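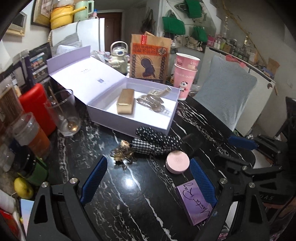
Section 3: Setting up the Skudus dressing table

Applies to: Skudus dressing table, standard and wide, with Menzies mirror
Revision: 2018-01-26

This section covers positioning, levelling, mirror fitting, drawer adjustment and first use. The frame and legs must already be assembled as set out in Section 2. If the table was delivered assembled by a Sirnness retailer, start at 3.2.

3.1 Before you start

Check that the following are on hand:

Spirit level
Phillips screwdriver, medium
Hex key (supplied, taped inside the drawer)
Tape measure and pencil
Soft, lint-free cloth
Stud finder, if fitting the wall strap to a plasterboard wall

Remove the protective film from the top. Start at a corner and peel it back low and slow across the surface. Adhesive left behind after the film is removed can be taken off with warm water and a drop of dishwashing liquid. Do not use eucalyptus oil, methylated spirits or nail polish remover.

NOTE: Keep the carton and corner blocks until the drawer has been checked (3.5). Returns under the delivery damage provision are accepted only in the original packaging.

3.2 Choosing a position

1. Select a section of wall free of heaters, ducted vents and air conditioner outlets. Allow 100 mm clearance on each side of the table.

2. Check the floor for fall. The adjustable feet can take up a difference of 7 mm between the highest and lowest leg. Where the floor is further out than this, use packers under the low legs before adjusting the feet.

3. Open any nearby doors and wardrobe panels through their full swing and confirm that they clear the table and stool.

4. Locate the nearest power point. The mirror lead exits at the rear left and must reach the power point without being stretched. Do not run the lead under carpet or a rug.

5. Move the table into place with a person at each end. Lift by the frame rail. Do not lift by the top, and do not drag the table on its feet.

CAUTION: The top is bonded to the frame at the factory. Lifting by the overhang can break the bond. Damage of this kind is not covered by the Sirnness warranty.

3.3 Levelling

1. Place the spirit level on the top, parallel to the wall.

2. Turn the adjustable feet at the low end anticlockwise, looking down, until the bubble is centred. Turn front and rear feet by equal amounts.

3. Rotate the level so that it runs from front to back and repeat.

4. Press down on each corner in turn. If the table rocks, extend the foot at the corner that moves until it just bears on the floor.

5. Recheck in both directions.

6. Tighten the lock nut on each foot with the flat end of the hex key. Hold the foot still while tightening.

On carpet, check the level again after a fortnight. Thick underlay compresses and the setting will usually need a small correction.

3.4 Fitting the Menzies mirror

WARNING: The mirror is heavy and has exposed glass edges until the frame clips are closed. Two people are required. Wear gloves and enclosed shoes.

1. Lay the mirror face down on a folded blanket.

2. Slide the support posts into the sockets at the lower edge of the mirror with the screw holes facing the rear.

3. Insert the short screws and tighten by hand. Do not use a powered driver.

4. Close the frame clips. Each clip seats with a click. A clip that does not seat has usually been started on an angle; open it fully and try again.

5. With one person supporting the top of the mirror, lower the posts into the brackets on the rear rail of the table.

6. Fit the bracket bolts and tighten with the hex key until the spring washers are flat. The second person must keep hold of the mirror until the bolts are tight.

7. Set the tilt. Loosen the side knobs, move the mirror to the required angle and retighten. The mirror should hold its position when released.

8. Fit the wall strap (see 3.4.1).

3.4.1 Wall strap

The wall strap is part of the product and must be fitted in all installations, including those with no children in the home.

1. Mark the wall level with the strap anchor on the rear of the mirror frame.

2. In plasterboard, locate a stud and drill a 3 mm pilot hole. In brick or concrete, use a masonry plug suited to the wall. Plugs are not supplied.

3. Screw the wall plate into place.

4. Thread the strap through the plate and the anchor, and pull until the slack is taken up. The strap should be firm, with no pull on the mirror.

5. Fold the loose end back and press it into the keeper.

WARNING: Check for pipes and cables before drilling. If in doubt, consult a licensed electrician or plumber.

3.4.2 Connecting the mirror light

1. Confirm that the switch at the power point is off.

2. Plug the mirror lead into the Rukemell adaptor supplied. Do not substitute another adaptor, even where the plug fits.

3. Route the lead down the left post and press it into the channel.

4. Switch on at the power point, then touch the lower right corner of the mirror. The light comes on at its lowest setting. Hold to increase brightness.

If the light does not come on, see 3.8.

3.5 Adjusting the drawer

The drawer runs on side-mounted runners with a soft-close catch. Runners can be knocked out of line in transit.

1. Pull the drawer out to its stop and look along both sides. The gap between drawer side and frame should be 2 mm along its full length.

2. To move the drawer front up or down, turn the cam screw inside the drawer front on the side that is out of line. A quarter turn is normally enough.

3. To move the drawer front left or right, loosen the runner screws, shift the drawer and retighten.

4. Push the drawer in until the catch takes over. It should draw closed without help. If it stops short, remove the drawer, slide both runners fully back and refit.

To remove the drawer, press the left lever up and the right lever down while pulling forward. Support the front of the drawer as it leaves the runners.

Load limit for the drawer: 7 kg, evenly spread. Do not stand hair dryers or straighteners in the drawer until they have cooled completely.

3.6 Arranging items on the top

The top is resistant to everyday cosmetics but can be scratched by metal and stone, and some solvents will dull it.

Fit self-adhesive felt pads under jewellery boxes, trays and lamp bases. Lift these items to move them.

Keep metal-backed hair clips, combs and cases in a lined box or tray.

Place perfume bottles and nail products on a glass or ceramic coaster. Wipe up any spill at once.

Put hot styling tools on the silicone mat supplied. The mat may be used on either side.

Keep heavy items towards the rear and clear of the mirror posts.

Candles and oil burners must not be used beneath or in front of the mirror.

3.7 Cleaning

Routine cleaning

1. Remove loose powder with a dry cloth or a soft brush.

2. Wipe with a damp cloth. Use a mild detergent if needed.

3. Wipe again with clean water.

4. Dry immediately with a lint-free cloth. Water left to dry on a gloss surface will leave marks that show under the mirror light.

Foundation, lipstick and self-tanner

1. Lift off as much as possible with a dry tissue.

2. Apply warm soapy water and leave for a minute.

3. Wipe in one direction. Repeat with a clean part of the cloth until no colour transfers.

Mirror

Switch the light off at the power point. Spray glass cleaner onto the cloth, never onto the mirror. Keep moisture away from the touch control and the lower edge of the frame.

CAUTION: Do not use cream cleansers, scourers, melamine sponges, bleach, furniture polish or steam cleaners on any part of the table.

3.8 Troubleshooting

Table rocks after levelling
A lock nut has worked loose, or carpet has settled. Repeat 3.3.

Mirror drops when tilted
Tighten both side knobs by hand. If the mirror still drops, check that the fibre washers are in place behind the knobs.

Light does not come on
Check the power point with another appliance. Check that the adaptor plug is fully home. Wipe the touch control with a dry cloth.

Light flickers
The lead may be pinched in the channel. Switch off at the power point, remove the lead from the channel and inspect it. Do not use a damaged lead.

Drawer will not stay closed
Look for items caught behind the drawer. Repeat 3.5, step 4.

Cloudy patch on the top
Usually detergent residue. Wipe with clean water and dry. If the patch remains, the finish has been affected by a solvent and cannot be restored at home.

3.9 Periodic checks

After the first month, and each May from then on, check the bracket bolts, wall strap, side knobs and lock nuts. Retighten as required. Replace the wall strap if the webbing is frayed or has been painted.

Replacement straps, felt pads and silicone mats can be ordered from any Sirnness retailer. Quote the model code on the label under the drawer.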